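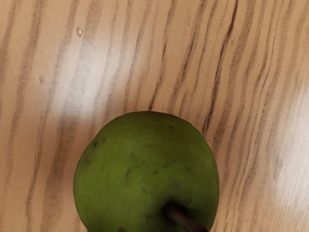 Uner box office replied: the four-day passes still scan as day tickets at the north gate, and the running order in the app is missing the second stage again. We need both sorted before doors.

Ticket 1406
Project: Mestden Festival, access control and schedule feed
Opened: 23 June 2020
Priority: 2
Status: Reopened, see log

Reported problem
Passes sold through the Uner storefront show as valid on first entry. On re-entry the next day, the handheld returns "Already used" and the gate supervisor has to override. Passes sold directly by Mestden are not affected. Separately, the schedule feed drops every act assigned to the Goodall stage when the app refreshes.

Environment
Gate handhelds on Rurna client, offline mode enabled. Schedule feed published from the booking spreadsheet as CSV. Test event loaded with dummy orders, no live customers.

Log

09:10 Reproduced the pass problem on the test event. Scanned one Uner pass, moved the event clock forward a day, scanned again. Result: "Already used". Same steps with a Mestden pass: accepted.

09:35 Compared the two order exports. Mestden passes carry the product type MULTI. Uner passes arrive with the field blank, and Rurna falls back to SINGLE when the field is blank. This is the default and can't be changed per gate.

10:20 Added a mapping rule on import: if the seller is Uner and the ticket name contains "pass", set the type to MULTI. Re-imported the batch of 400 orders. Second-day scan accepted.

10:50 Checked day tickets from the same batch to make sure the rule did not catch them. It caught one product, "Parking pass - Saturday". Changed the rule to match on product code instead of name. Re-imported. Parking is back to SINGLE.

11:40 Schedule feed. The stage name in the spreadsheet has a trailing space on every Goodall row. The app looks for an exact match and discards rows it can't place, with no error shown. Trimmed the column and republished. All 14 acts appear.

13:15 Marked as resolved.

15:05 Reopened by the box office. One handheld still rejects passes on the second day. The device had not synced since before the import and was working from its stored list. Forced a sync, cleared the cache, scanned again - accepted.

Outstanding
Uner to fill in the product type at their end. The import rule stays in place until then.
Trim stage names automatically before publishing. Added to the August work list.
Handhelds should show the time of last sync on the scan screen. Request sent to Rurna, no answer yet.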